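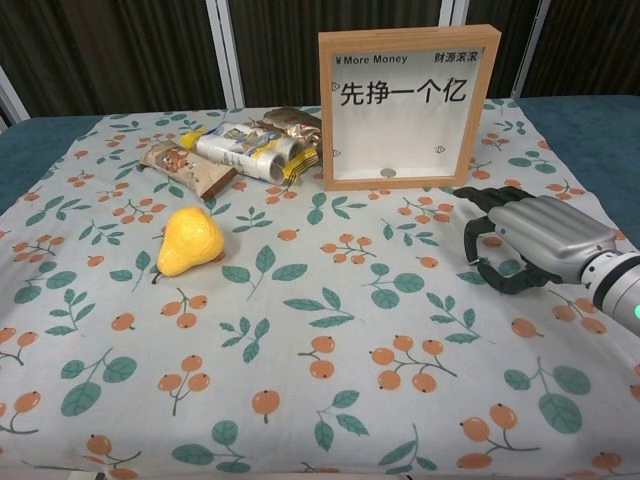
Mojtaba Tehrani wrote in to ask why the hand always ends up costing more than the quote, and whether there is a way to know the full number before the purchase order goes out. There is, mostly. It takes an afternoon with a spreadsheet and a few emails to the vendor. The steps below are the ones we use at Flolton when we plan a tabletop manipulation setup with a multi-finger hand.

Before you start

You need the quote, the mechanical drawing of the wrist, and a list of the objects you want to handle. If you don't have the list yet, write it first. A hand bought without one tends to be either too big for small packages or too weak for anything heavier than fruit.

Step 1. Write the object list

Go for variety in shape and stiffness. Ours has a pear, wrapped snack bars, foil bags, a picture frame that stands on its own, and a few coins. Put a weight and a smallest dimension next to each item. Flat and thin things decide more than heavy ones do. If a coin lying on a hard surface is on your list, ask the vendor for a video of their hand picking one up, and ask which fingertips were fitted.

Mark each item "must" or "nice to have." You will use this in Step 5.

Step 2. Split the budget into four lines

Use these lines and no others for the first pass:

Hand and wrist adapter
Arm and mounting
Table, objects and surroundings
Spares, shipping and service

People usually put all their effort into the first line. On our last plan the fourth line moved the total more than any change of hand model would have.

Step 3. Price the wrist

Check the bolt pattern on the arm flange against the drawing of the hand. If they don't match, you need an adapter plate. A local shop can cut one, but get the price in writing and add the lead time. Ours, from Rustgate, took 18 working days.

Then check cables. Find out whether power and data run through the wrist or outside it. External cables need a guide or sleeve, and they need replacing. Also find out what the status light on the wrist means in each state and whether the same states are available in software. If they aren't, someone has to stand where they can see the light, and that affects where you put the operator's chair and screen.

Add the weight of the adapter to the weight of the hand and take both off the arm's rated payload. What remains is what you can lift. Do this before you order the arm.

Step 4. Price the table

This line is small but it gets forgotten. Include:

The table itself, at a height that suits the arm's reach
Two or three tablecloths, at least one with a busy pattern
A plain curtain for the background, with poles or a frame to hang it on
Household objects, with duplicates of anything that crushes
Lamps, if the room has windows

Buy the patterned cloth even if you plan to start on a plain one. Vision software that does well on a bare surface can do worse on printed berries and leaves, and you want to know that while there is still money left to fix it. Ordinary cloth from a home goods store is fine. Our whole table line came to $214, not counting the lamps we already had.

Packaged food is cheap and worth replacing often. Wrappers go soft with handling and stop behaving like new ones. Artificial fruit lasts much longer, though it is usually lighter and slicker than the real kind, so keep that in mind if grip force matters to you.

Step 5. Ask for the spares price list

Ask for it as a separate document. Fingertips, finger modules, tendons or gears (depending on the design), and the wrist cable should each have a price and a lead time. If the vendor only offers return-to-factory repair, ask how long the hand is gone.

We budget 2 sets of fingertips for the first year and one spare finger. Kourosh Rostami runs a heavier schedule than ours at Jalali and keeps a whole second hand on the shelf. That makes sense if a stopped rig costs you more per week than the hand does. Work out that figure for your own group before copying either plan.

Now go back to the object list. If one "must" item forces you to a more expensive hand, price the cheaper hand with that item removed and show both totals to whoever signs.

Step 6. Add the time

Put hours on the sheet next to the dollars. Mounting and wiring took us a day. Calibration took longer, roughly 8 days with interruptions, and most of that was spent on the camera and the arm — the hand was ready well before them. If you pay an integrator, ask for calibration as its own item on the quote.

Step 7. Send the questions back

Send the vendor one email with everything still blank on your sheet. We sent ours to Flireven and got most of the answers the same week, except import duty, which we had to get from the shipper. Hold the order until the spares prices and the adapter drawing are both in your folder.

Keep the sheet after you buy. Enter what you paid next to what you planned, line by line, and start the next one from that copy.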